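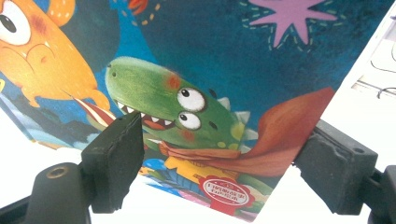
Irfan Govindasamy wrote:

> I've now been through the whole of the Solanki set and I think the
> list is being a bit hard on it. There are 1,365 demonstrations in
> there, all done by people with the tool in their hand, and we got
> them in far less time than the remote control rig at Lulledell ever
> took to give us anything. Picking up books is a good test. Books are
> thin, they bend, they slide about and no two covers are alike. If a
> person can show the job by simply doing it, I don't see why we would
> go back to sitting at a desk with two joysticks and a headache.
>
> My proposal is that we stop remote control altogether after October
> and put the hours into hand-held. I'd also like to drop the 188
> remote runs from training, as they are slow and jerky and I think
> they drag the rest down.
>
> Irfan

Irfan,

I don't think anyone was being hard on the set. I had a go at it myself last week and it's tidy work. My trouble is with what you want to build on top of it.

You say a person can show the job by simply doing it. Fine, but the person isn't doing it the way the arm will have to. When I hold the tool I have a shoulder, an elbow and a wrist that go wherever I like, and I can shuffle half a step to the left without noticing I've done it. The arm is bolted down. I took 40 of the hand-held demonstrations and ran the paths through the Kimilov model to see if our arm could follow them, and a fair few couldn't be followed at all. In most of those the wrist goes round further than the joint allows. The rest ask the arm to reach through its own base, more or less. None of that shows up in the recording, which looks lovely.

So my first question is how many of the 1,365 our arm can follow from start to finish. If you have that number I've missed it. If you haven't, I'd want it before we talk about dropping anything.

Second, force. With the remote rig you squeeze until the motor says it has squeezed, and we log it. With the hand tool the person squeezes with their fingers and we log how far apart the pads are. For a block of wood that's near enough the same thing. For a picture book with a stiff cover and soft pages it isn't, because the pads stop moving at much the same place whether you are barely holding the thing or crushing the spine. Your people can feel the difference. The arm is being shown a gap in millimetres and told to get on with it.

I know the answer I'll get, that the pads have some give in them and the camera can see them squash. Perhaps. I'd like somebody to show me the network is using that, and doing more than learning to close until the number stops changing. Woralico made the same claim in their talk and when I asked how they had checked, I got a slide with a graph on it and no scale up the side.

Third, the jerky runs. Yes, they are slow. I did a good share of them, so I know how slow. But when you are driving the arm from a desk and the book starts to slip, you have to rescue it with the same poor view and the same clumsy joints the machine has, and that rescue goes in the log. A person with the tool in their hand hardly ever lets it slip in the first place. We'd be teaching the arm from people who don't make the mistakes it is going to make. I'd keep the 188 for that reason even if they were twice as ugly. Weight them down if you must.

On cost you are right and I won't argue. Remote control eats time, it needs the arm free, and by four in the afternoon whoever is driving has had enough. I'd happily see it cut back. What I can't sign up to is none at all, on the strength of a set that has not yet been played back on the machine it is meant for.

For what it's worth, the total across both methods that went round last month was 1,742. I make 1,365 and 188 come to rather less than that. Are the missing ones failed takes, or things that were never books, or has somebody counted a batch twice? Please don't quote the bigger figure outside the list until that's sorted out.

What I'd suggest:

Run the reach check over every hand-held demonstration, and mark the bad ones but leave them in the folder.

Train once with the remote runs and once without, everything else the same, and test both on books that neither set has seen. Paperbacks as well, please. We have hardly any, and a floppy one will behave nothing like a stiff board cover.

Put a cheap force sensor behind one pad on one tool. It needn't be good. I only want to know how much two people differ when they think they're gripping the same book the same way.

If the version without the remote runs comes out as good or better, I'll say so here and you can have the desk and both joysticks. I can do the reach check if someone sends me the up-to-date joint limits - the file in the shared folder is still the one from before the wrist was changed.

> PS does anyone object to me moving the hand-held sessions to mornings?

No objection from me.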